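OK our preprint is finally up, so I get to talk about the thing that ate my whole September. It's about teaching robots to sort silverware using demos from regular home kitchens, and mostly it's about which demos you should throw out. Thread!

Quick background. The Kular set is a pile of demos of people moving utensils with hand-held grippers, one in each hand. No robot in the house at all. You train the policy on those and then run it on the arms back at the lab in Dirnham.

The usual move is to filter by success: did the fork end up in the caddy, yes or no. We did that too, for ages, and our numbers just sat there. Very annoying!

So we tried something kind of dumb. We scored each demo by how long the fingers hover near a thing before they close on it. Long hover = the person is hunting for the grasp. The policy copies the hunting (of course it does) and then dithers over a spoon forever.

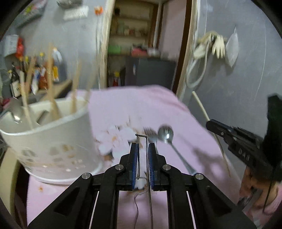

Fork and spoon on the pink cloth, chopsticks in the white caddy. Kitchen work in progress.

We started with 2,960 demos and cut the 479 with the worst hover scores. Same network, same training time, nothing else touched. Out of 309 test grasps on the arms, the misses dropped by a third. I reran it because I didn't believe it.

Shiny stuff gained the most. Spoon bowls were our worst category by a mile, and I think it's the reflections: people slow down and go in from a weird angle, and then the policy learns the weird angle. Chopsticks barely moved. They were already fine, which I would not have bet on.

Where it does NOT help: anything standing up in a cup or holder with other stuff leaning on it. Hovering there is sometimes the right call, you really do need to look before you go in. Our score punishes that and it shouldn't. We tried a softer cutoff for crowded containers and got a tiny bump, nothing I'd brag about.

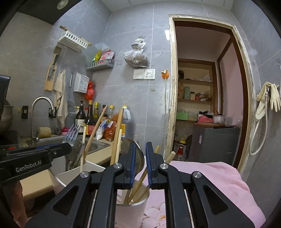
Rengifo: did you check whether the hover score is just picking out your newer demonstrators? We saw something like that with drawer opening, and half the effect went away once we split by person.

Good question, and yes, partly. We had 6 people and one of them accounts for a big chunk of the cut demos. Dropping that person entirely gets you maybe half the gain. Filtering within each person gets you most of the rest. It's in the appendix, and I should've put it in the main text, sigh.

The scoring script is in the Purkis repo, in the filters folder. It runs on finger width and pose only, so you don't need the video. If you try it on something that isn't silverware, please tell me how it goes, even if it's bad. Towels especially. I have a hunch about towels.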